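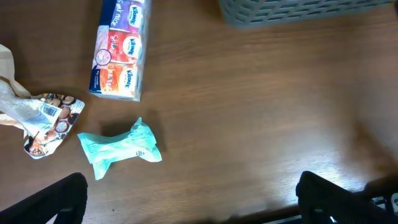
Inicio | Casa | Muebles | Limpieza | Trucos que no funcionan

Cómo quitar un cerco blanco de una mesa de madera (y qué remedios conviene dejar en paz)

Hay pocas cosas sobre las que se hayan escrito tantas tonterías como sobre los cercos de los vasos. Mayonesa, pasta de dientes, ceniza de cigarrillo, nueces, un secador a toda potencia. He probado la mayoría en una mesa vieja que ya no me importaba, y la mitad dejó la madera peor que el vaso.

Antes de tocar nada, mire el color de la mancha. Si es blanca o lechosa, la humedad se ha quedado en la capa de acabado y tiene arreglo. Si es negra o gris oscuro, el agua ha llegado a la madera y ninguno de los pasos siguientes le va a servir: eso pide decapar y, según el caso, ácido oxálico. Desconfíe de cualquier página que le prometa lo mismo para las dos.

Averigüe también qué acabado tiene. Ponga una gota de alcohol en un punto escondido, por debajo del tablero, y espere un minuto. Si se pone pegajoso, probablemente es goma laca. Si no pasa nada, será barniz o poliuretano. La prueba no es infalible, pero es gratis. Con la cera el dedo suele bastar: raspe con la uña y verá si se levanta una película blanda.

Qué hace falta

— Un paño de algodón blanco, sin estampado y sin costuras.
— Una plancha sin vapor y con el depósito vacío.
— Aceite mineral.
— Lana de acero 0000, la más fina. Ninguna otra.
— Cera en pasta, neutra o del tono de la mesa.

Paso 1. Esperar

Es el consejo que menos se vende. Un cerco reciente a menudo se va solo en un par de días si la habitación está seca. Retire el mantel, abra la ventana y no lo frote.

Paso 2. Calor suave

Doble el paño en dos, colóquelo sobre la mancha y pase la plancha al mínimo, sin detenerse, durante 20 segundos. Levante el paño y mire. Repita hasta 7 veces como máximo. Si a la séptima sigue igual, pare: insistir con el calor ablanda el acabado y deja impresa la trama de la tela. En goma laca yo me saltaría este paso.

El secador es la versión popular de lo mismo. Funciona a veces, pero calienta una zona demasiado grande y no hay manera de controlar la temperatura.

Paso 3. Aceite y tiempo

Unte una capa fina de aceite mineral sobre el cerco y déjelo toda la noche. Por la mañana, seque sin apretar. Este es, dicho sea de paso, todo el secreto de la mayonesa: lleva aceite. También lleva huevo y vinagre, que a su mesa no le hacen ninguna falta.

Paso 4. Abrasivo, con cuidado

Solo si lo anterior ha fallado. Moje la lana de acero en aceite mineral y frote muy suavemente, siempre en el sentido de la veta. Le quedará una zona más mate que el resto, y eso hay que asumirlo antes de empezar. La pasta de dientes también es un abrasivo, pero de grano desconocido. En un barniz brillante se nota durante años.

Paso 5. Cera

Una capa escasa, quince minutos de espera y a lustrar con un trapo limpio. La cera iguala el brillo y poco más. No «nutre» la madera, diga lo que diga la lata; la madera de una mesa lleva mucho tiempo muerta y no come.

Sobre las grietas y los tonos desiguales

Una mesa junto a una ventana se aclara o se oscurece por un lado con los años. Eso no es una mancha y no se quita con nada de esta página. Compruébelo mirándola desde varios ángulos y a distintas horas: muchas veces lo que parece una zona descolorida es un reflejo.

Si la mesa tiene chapa fina, olvide el paso 4. Y si es antigua de verdad, consulte a un restaurador antes de sacar la plancha; un presupuesto no compromete a nada.

¿Y los posavasos? Sí, sirven, siempre que no sean de corcho empapado. Un posavasos mojado hace el mismo cerco que un vaso, solo que más grande.

Contacto | Aviso legal | © Insaurralde, cuadernos de casa | Volver arriba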